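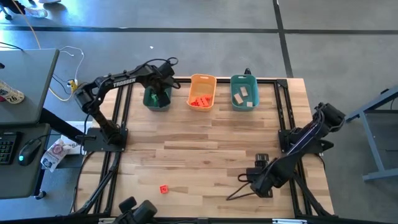

Sorting kids' blocks into bins – by colour or by material?

Asked in Home & Storage, April

We've ended up with a big mixed tub of building blocks, some plastic and some plain wood, handed down from two different families. I want to split them into small open bins that can sit along the back of a table so the front stays clear for building. I have three bins to work with and don't really want to buy more.

My first thought was one colour per bin, but the wooden ones are all the same pale colour and they're heavier than the plastic. Should they get their own bin? Also, does anyone have a way of stopping light bins from sliding around when a four-year-old is digging in them? The table is 700 mm deep so there isn't much room to spare.

– Jidgate

3 answers

Abundio Carrillo
Accepted answer

Give the wood its own bin. Wooden blocks dent and pick up grime, and you can't wash them the way you wash plastic ones. Plastic can go in warm soapy water in the sink. Wood gets a wipe with a barely damp cloth and then has to dry properly before it goes back.

For the other two bins, put reds and oranges in one and greens and blues in the other. Don't try to be stricter than that. We had 9 colours sorted separately at our playgroup in Pruststead and it lasted until morning tea.

For the sliding, cut a strip of rubber shelf liner 200 mm wide and run it along the back of the table under all three bins. Get bins with a handle slot in the rim if you can, as they're easier to carry to the sink. Check the slot isn't big enough for the small blocks to fall through.

Gunel

Match the bin to the blocks, green in green and so on. Mine could pack up by themselves once we did that.

Alvarado

just use one big box, they all get tipped out anyway

Comment from Jidgate: Thanks, wood is now separate. Liner is on the shopping list. Would the foam kind work or does it have to be rubber?

Comment from Abundio Carrillo: Foam is fine but it tears sooner.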